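Trellovton Supporters' Club – minutes of the August meeting

I'm doing the minutes again, so if you want them more formal you know what to do (come and take the pen off me!). We got going at 7:30, a little late, as half of us were still in line for coffee.

Last meeting's minutes were approved with one fix. I'd written that we lost the preseason game at Grustlow on penalties. We lost it 2–0 in regular time and I must have blocked it out.

The manager search took up most of the first hour. The club told us by email that it's down to a final pair of candidates and wants someone in place before the Ravidholm game. No names, of course, but that didn't stop us guessing. The room was pretty split. One side wants somebody who knows this division and will fix the defense first, and the other side (my side, I'll admit it) wants a coach who'll play the academy kids and let them make mistakes. We agreed to send a letter asking for an open evening with the new manager within the first month. I'm drafting it.

Away travel next. Kowalchuk Coaches quoted us $490 for the bus to Ravidholm, up from last season, and there was some grumbling. I called around before the meeting and couldn't find anything cheaper that would wait for us after the final whistle, so we voted to take it. Pickup is at the north lot, 9 a.m. sharp. Please be on time – we left people behind in the spring and I'm still hearing about it.
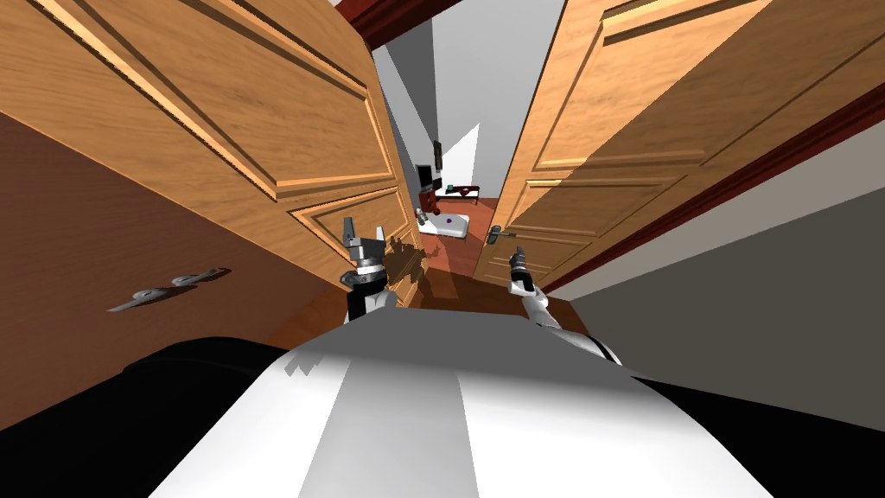
TRELLOVTON, August

Tickets. Ravidholm are giving us 300 seats behind the goal, and season ticket holders get first pick. We sold 200 for the same trip last year, so there should be enough to go around, but I wouldn't leave it to the last minute. A couple of members asked if we could stand at the back of the section. I'll check with their ticket office and post the answer on the message board.

The banner. It needs new rope and a good wash, and the second L is coming loose again. We said yes to buying the rope and a no to the idea of a whole new banner, at least until the winter raffle money is in. I took the old one home and it's currently living in my bathtub.

Any other business: complaints about the halftime music (too loud by the corner flag, too quiet everywhere else), a request for the veggie pies to come back, and a long argument about the away jersey. I like the green. I was outvoted.

We wrapped up at 9:10. Next meeting is same room, same time, after the Ravidholm game. If you want something on the agenda, send it to me before then.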